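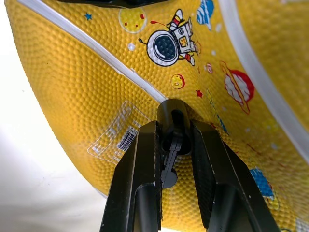
Perkia is the toy and household swap shelf run from the Kilthorpe hall. You can bring most things that fit on a table and are clean. Balls are always wanted, and printed ones go quickly. The yellow one with the white seams and the space cartoons is typical of what we take, pebbled surface and all. Stickers can stay on.

Shared 18 times

Do balls need to be pumped up?
Firm is best. If yours has gone soft, bring it anyway and tell us at the door. We have a pump but not every size of needle.

How much can I bring at once?
Up to 30 items per household. The shelves hold 600, so in March and over the school holidays we may ask you to come back later.

What about small pieces?
Put them in a clear bag or a jar with a lid and write on the outside what they belong to. Loose pieces go in the odds and ends tub.

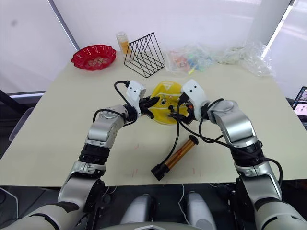 On the table: red dish with a wavy rim, black wire rack, lidded jar.

Do you take kitchen and desk things?
Yes. Dishes, racks, file holders and storage jars are all fine. Jars need to be empty and washed. We don't take knives or glass with chips.

Can I keep the colour I want aside for me?
No holds, sorry. First in.

Is there a charge?
Swapping is free. Florar bags are 2 for a dollar at the counter if you forget your own.

Where do I park?
Behind the hall, off Kashyap Lane. The gate is locked at 6 pm.

Comments (3)

Are beach balls ok? Ours is flat but has no holes.
Reply: Yes, leave it flat and folded.

Gate was shut at ten to six last time, please update.

Got a wire rack for my recipe folders, fits the bench perfectly. Thanks!

Contact Perkia | © Perkia Kilthorpe | Back to top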